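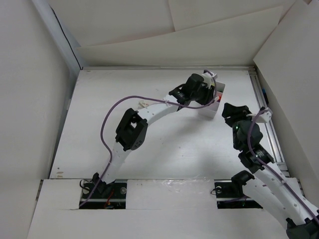 What should I do if the white panels of the enclosure do not stand straight where they meet?

Loosen the back panels first, push them down until they touch the floor board, and fix them again from the left corner to the right. Leave the side panels for the end.

Ticket 3787
Opened: 14/08/2022
Opened by: Wai-kit Hsueh
Assigned to: Wanda Begay
Product: Pisanico panel set
Status: waiting for parts

Wai-kit: I followed the answer on the help page. The back is better now, but the right panel still leans to the inside. I also put new tape on the front board, the old one was losing its grip.

Wanda: Thank you for the clear report. Please check if the foot of the right panel is pressed against the rail. If it is, move it out by 10 mm and try again.

Wai-kit: I moved it. It stood well for one evening and then it leaned again. I think the lower clip is worn.

Wanda: I have ordered two clips, part 1464, from our Doucet store. Until they arrive, please do not put more tape on the corner.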